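Hivavby two-arm benchtop kit, long-term review
Rumville Shop Notes, 2020-08-24
Verdict up front: not yet, and not at this price

The Hivavby people sell this kit with the line that it will take over "the fiddly ten minutes of your day." I had it on loan from May and gave it the fiddliest ten minutes I have, three black cords that need to be braided. We finish drawstring bags and lanyards here, and plaiting cord is the job everyone tries to hand to somebody else. Three strands, pale table, white cloth behind, good even light. I made it as easy as I could stand.

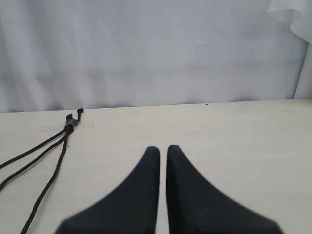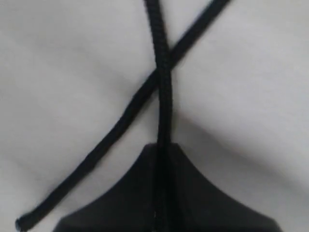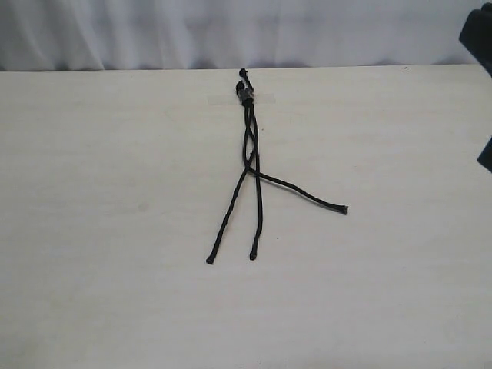

Leilani Szabo wrote in after my first post on the kit to say I was being unfair. Her argument is that braiding is a bad test because a cord has no fixed shape, and that her own unit at Isel has been moving boxed parts from tray to tray for weeks with hardly a miss. I don't doubt it. Boxes hold still and stay the shape they were when you looked away. But I didn't see boxes on the sales page. I saw shoelaces, a pillowcase and a smiling family.

So, the cords. Picking one up off a flat table is where most of my patience went. The fingers are a decent shape and they come to a narrow tip, but a cord as thin as a shoelace lies very low, and if the tips stop a hair too high they close on air. A hair too low and they press on the table and the kit throws a fault. You clear the fault, you start over. My nephew can do this while watching television.

Then there's the crossing. Once one strand lies over another the machine has to know which end belongs to which strand. With three black cords on a white table I can follow that at a glance. The software that comes with the kit was right often enough to get my hopes up and wrong often enough that I never left the room.

I logged 496 attempts at a single crossover, meaning pick up an outside strand, lay it over the middle one, let go. Eight of them I would have accepted from a new hire. Plenty of the others did cross, in the sense that the cord ended up on the far side, but so slack that the next move had nothing to work with. Tension is most of what braiding is, and this thing doesn't seem to feel any.

Things I liked. The arms are quieter than I expected. Setup took one afternoon, and the manual is written by someone who has held a screwdriver. Support answered both my emails. The emergency stop is big and where you want it.

Things I didn't. The price is $2259, and that's before the $2000 "skills" package, without which you can move the arms around by hand and not much else. The cord skill is labeled a preview. Fine, but then don't put it on the front page. Updates need an account, and the account needs a phone number. And whatever you want done, you have to fasten down first. If I've already gathered the strands and fixed the top end in place, I've done the part I'd have paid to skip, and the braid itself takes me less time than booting the controller.

I also tried the Mahmoud single arm for a few days to compare. Cheaper build, slower, worse manual. It was no better with cord, but the company doesn't claim it is, and I'd sooner deal with that.

Would I buy the Hivavby for tray work, the way they use it at Isel? Maybe, if I had that much tray work. For a small shop with soft goods, or for a house with laundry in it, no. People have been telling me chores are nearly solved for as long as I've had the shop. I'll look at the kit again when the cord skill drops the word preview, and I'll use the same three strands.

Rating: 2 out of 5. The second point is for the manual.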